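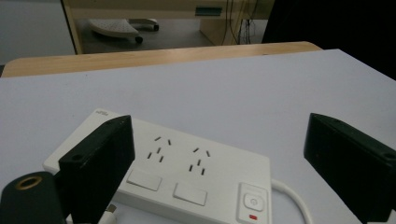
**Work and Automation, Session 6**
Instructor: Matilde Azevedo
Wed 17 May

Read these notes before class. If you read them during class, please sit near the back.

Our case is Vergara, a small firm that tests and repacks returned electrical goods. Last November management announced that handling would be "progressively automated." The staff heard "you're fired." What management meant was closer to "you're going to teach it, and we haven't decided what to call that."

## 1. The old job

A returned item used to pass through one pair of hands. You picked it up, checked it, coiled the cord and put it in a box. The written procedure ran to six lines. Mi-kyung Bang, who worked the bench for years, kept 14 pages of her own notes on the same task, mostly about cords. Management had never asked to see them.

The new job has the same goods and the same hands, with a gripper in each. Workers move the items through the tool, and the recordings train the arm that may later do the moving.

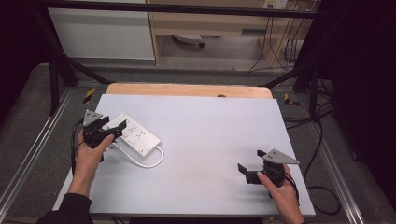

## 2. What changed at the bench

- **Pace.** Slower, by design. The shift target dropped to 200 recorded handlings, and a sloppy one counts for nothing.
- **Skill.** A power strip is easy with fingers. With two blocky jaws it becomes a small engineering problem, and the cord has opinions.
- **Talk.** Less of it. People concentrate, and several said they missed complaining out loud.
- **Title.** "Packer" became "demonstration operator." The pay grade stayed exactly where it was – someone in personnel has a sense of humor.

Oriana Cabral's interviews (in the reader) are good on the third point. She found that workers were less afraid of the arm than of being judged by their recordings. 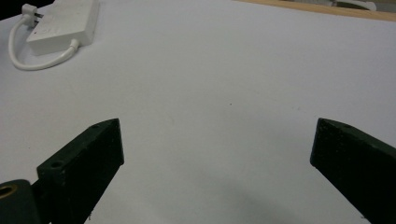 Being judged is a fair worry. A supervisor walking past sees you for a few seconds and moves on to lunch. A recording keeps every fumble, and by spring Vergara had over 1,327 of them. The agreement says they're for training the machine only. It doesn't say who checks.

## 3. Who owns a knack?

Mi-kyung's way of approaching an adapter from the side away from its cord took her years to settle on. Once it's recorded, it belongs to the firm, and she gets a thank-you email.
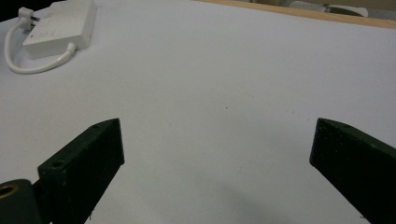

Dardo Espinoza argues that this is ordinary training, the kind older hands have always given newer ones. Hortensia Echeverría answers that a trainee could at least buy you a coffee. Both papers are short. Read both, including the one you expect to dislike.

**For next week:** one page on a task you do well and have never written down. Write the procedure, then give it to a classmate and watch them follow it. Keep your hands in your pockets.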